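3.2 Wrist camera set-up and routine checks

The cell consists of a single six-axis arm fixed to a steel pedestal, a two-finger gripper, and a small colour camera carried on the gripper bracket. Work is presented on a flat surface in front of the pedestal. The cell was assembled at the Wedlow laboratory by the second author (Usmani) and has been kept in its present form since November, apart from the changes to the camera bracket given below. All trials in Section 4 were run on this one cell, and no results from the earlier Irkeck bench are mixed in.

The first bracket was a printed part clamped to the gripper housing with two screws. It held its position over a morning's work but crept under repeated fast moves, and the hand-eye calibration had to be redone more often than was practical. It was replaced by a machined bracket located on dowel pins. With the pins in place the camera can be taken off for cleaning and put back without a full calibration; a short check against the fixed target is enough. If the residual of that check is above the limit, the full routine is run, using 37 arm poses spread over the working volume.

Exposure and white balance are locked. In early runs both were left on automatic, and the white of the work surface drove the exposure down whenever the gripper was raised, so that pale items were poorly separated from their background. The present exposure was set with a white sheet laid on the work surface and the overhead lamps at full output. The lamps are switched on at least half an hour before the first trial of the day.

Shading by the arm is the main remaining disturbance. The lamps are above and behind the pedestal, and in many approach poses the arm and gripper come between them and the work. The resulting shadow has soft edges and moves with the camera, which means that it cannot be removed by subtracting a stored background (Figure 4).

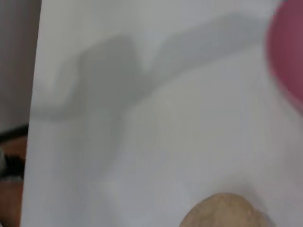
Figure 4. Wrist camera view of the white sheet during set-up. The diffuse grey shadow of the arm and gripper lies across the upper half; a rounded beige item is at the lower right and part of a pink-red object at the upper right.

Two measures were taken. The rear lamp was moved forward by 290 mm, the furthest the ceiling rail allows, and a diffuser was fitted beneath it. The segmentation threshold was then changed from a single value to one computed over local windows, following the method of Mirani's earlier sorting cell. Neither measure does away with the shadow. Together they reduced the number of false regions to a level that the grasp planner tolerates, provided that the item is not itself close to grey.

A log is kept of every check and stoppage. Over the period reported the cell completed 1,179 grasp cycles, with 234 of these repeated after a camera fault or a failed check. Most of the faults were traced to the camera cable, which flexes sharply where it leaves the bracket. The cable was rerouted through a loose loop held at the forearm, with enough slack for the full travel of the last joint, and is now treated as a consumable part. It is changed together with the finger pads, and the connector is inspected at the same time for bent contacts.

The lens is wiped with a dry cloth before each session. Solvent is not used, as it clouded the front window of the first camera. After cleaning, one image of the bare sheet is stored with the arm in its home pose and compared with the reference for that week. A change in mean brightness is dealt with at the lamps and never by altering the exposure, so that images from different sessions remain comparable.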